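Munamham Bin Kit: data card

What it is

Munamham is a bin picking kit sold by Plavness. It comes as a calibration tool, a grasp planner and a recorded set of picks that buyers can use to check their own setup before they put real parts in the bin. This card covers the recorded set. The planner has its own README in the planner folder.

Contents

3,455 pick attempts across 169 bin layouts
389 attempts held back for testing (listed in holdout.txt)
76 attempts marked "review", see Known problems
One fixed camera view per attempt, joint positions, gripper state, operator notes where there are any

How the set was recorded

All picks were made with plain colored blocks in an open metal bin. Kilian Ammann ran the arm and Corina Lehner laid out the blocks. Layouts were changed by hand between runs, and the layout number went into the log before the arm moved. Lighting was left as it was through the day, so attempts logged after 4 p.m. are darker than the rest.

The set was finished in August. Version 2 of the kit uses the same recordings with corrected joint offsets. If you have the Diltis release, replace the whole logs folder. Do not mix the two.

Labels

Each attempt has one of four results: held, dropped, missed, stopped. "Stopped" means the operator ended the run from the pendant. Regula Koller did the labels and Alois Eder checked every tenth one.

Example view
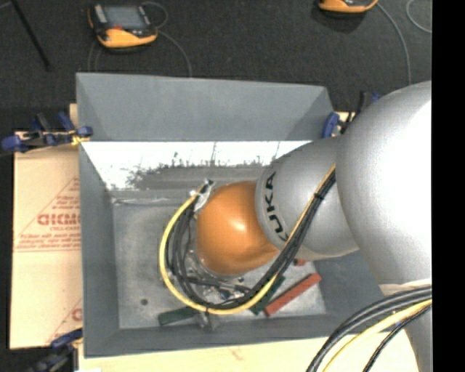 Arm over the bin, fixed camera. Red and dark green blocks on the bin floor.

The cable bundle hides part of the bin in many views. The planner does not see this as an error, but if you train on the pictures alone you should mask it. A sample mask is in tools/mask.

Known problems

The 76 review attempts have a gap in the gripper log. They load fine but should be left out of any score.
Block colors are not in the labels file. Thaler users asked for them and they are planned.
Depth is not included.

License and contact

Use is covered by the kit license. Questions about the set go to Nazareno Guerra at Plavness. Please give the layout number and attempt number when you write.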